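Home | Notebook | Cells | Parts | Contacts
2 min read

Vurnby cell, two-arm table – maintenance entry
26/12/2025
Entered by: Noelia Casado

The cell was taken out of service this morning for the scheduled wrist check. Operating hours at shutdown: 408. The last full check was completed in June.

The finger mounting screws on both grippers were removed, cleaned and refitted with fresh thread lock. One screw on the far arm had backed out by half a turn. It was replaced from the Daramura spares kit, and the old screw has been discarded. The cable at the far wrist was given more slack at the last joint, as it had been pulling at full reach. 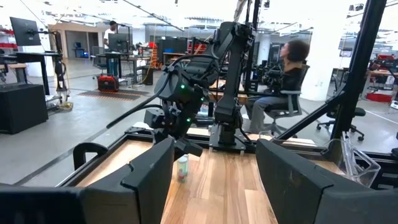

Far arm over the small bottle, seen from the wrist of the near arm. Three green lights on the wrist housing.

The zero position of each joint was set again with the Memon fixture. Grip force was left at 40 percent. Colleagues are asked not to raise this value for plastic bottles – the matter was discussed in June and the setting stands.

The wrist camera bracket was tightened and the camera calibration repeated. The first run was rejected on account of glare and the second was accepted. Values are stored in the Stustance folder under the cell name.

Outstanding items:
- Order 3 finger mounting screws to restock the kit.
- Inspect the far wrist cable for wear after a further 2000 cycles.
- Recheck screw torque on both grippers before the next long run.

The cell is released for manual operation only until the torque recheck has been signed.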